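Folding Dark T-Shirts for Shelf and Drawer Storage

Home > Laundry > Folding and Storage

Contributed by Solange Hiebert

Black and navy T-shirts show lint, shine marks and hard creases more readily than light ones. Most of the damage is done between the dryer and the drawer. The method given on this page is the long-strip fold, in which the shirt is first reduced to a narrow horizontal band and then closed up from the ends. It works for cotton and cotton blends in adult sizes. Ribbed tank tops and anything with a stiff printed panel are covered under Melnyk roll, further down.

Surface

Use a hard, smooth, light-colored top. White is the most practical choice for black clothing, as loose threads and crooked edges are easy to see against it. A bed is too soft: the lower layers shift while the upper ones are being straightened. Wipe the top and let it dry completely before starting. Dust picked up at this stage ends up inside the fold.

Allow enough width for the whole strip to lie straight. If the table is too narrow, turn the work and fold along the longer side.

Preparation

Fold shirts within 24 hours of drying. Cotton left in a basket overnight takes a set from its own weight, and those creases will not smooth out by hand. If the set has already happened, hang the shirt in the bathroom during a shower, let it dry on the hanger, then continue.

Go over the outside once with a dry lint brush, working from collar to hem. Do not brush across the grain.

The long-strip fold

1. Lay the shirt face down with the collar to the left and the hem to the right. Smooth from the center outward with flat hands.

2. Fold the far side in to the center line. Turn the sleeve back on itself so that it stays within the panel.

3. Fold the near side in the same way. The two edges should meet without overlapping.

4. Fold the strip in half lengthwise, bringing the near edge up to the far edge. The result is a long, narrow rectangle.

5. Take hold of both ends and draw the strip straight. Pull only until the slack is gone. A jersey knit stretches easily, and an overstretched strip springs back into ripples when released.

6. Set the strip down flat and press along it with the side of the hand. Shallow creases running lengthwise are normal and will relax in storage.

7. Fold both ends in by thirds for a shelf, or in quarters for a drawer.
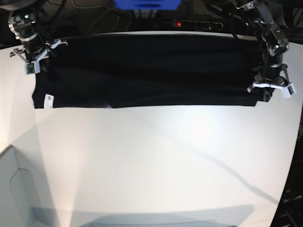 Long-strip fold on a black garment, held at both ends. Care label at the lower left edge.

Check the edges before closing the strip. Where a lower layer shows as a separate band along the front, the halves have not been matched. A small offset is acceptable for drawer storage. For open shelving, unfold step 4 and repeat it, as the offset doubles with every fold that follows.

A care label that works its way to the outside should be tucked back under the nearest layer. Left out, it catches on the next item in the pile. Labels that scratch can be removed with a seam ripper – cut the stitches, never the fabric – but write down the washing instructions first.

Bunching at the ends

Cloth gathers wherever it is gripped. Hold the strip with the whole width of the fingers instead of pinching one corner, and shake the end out once after setting it down. If a bunched end is folded inward it forms a lump, and the finished pile will lean.

Melnyk roll

For ribbed or stretchy tops, follow steps 1 to 4, then roll from the collar end toward the hem. Keep the roll firm but not tight. Store seam side down. Do not roll shirts with rubberized prints, which may stick to themselves in warm closets.

Stacking

Shelf piles stay square up to a height of 3 hand widths. Beyond that, the bottom shirts compress and need refolding. In drawers, stand the folded shirts on edge with the rounded fold upward, and leave a gap of 2 fingers at the end of the row. Dark colors kept on open shelves should be rotated at the change of season. September is convenient, as sweaters come out at the same time and the shelf has to be cleared anyway.

See also: Removing shine marks from black cotton; Drawer dividers cut from shoe boxes; Storing sweaters flat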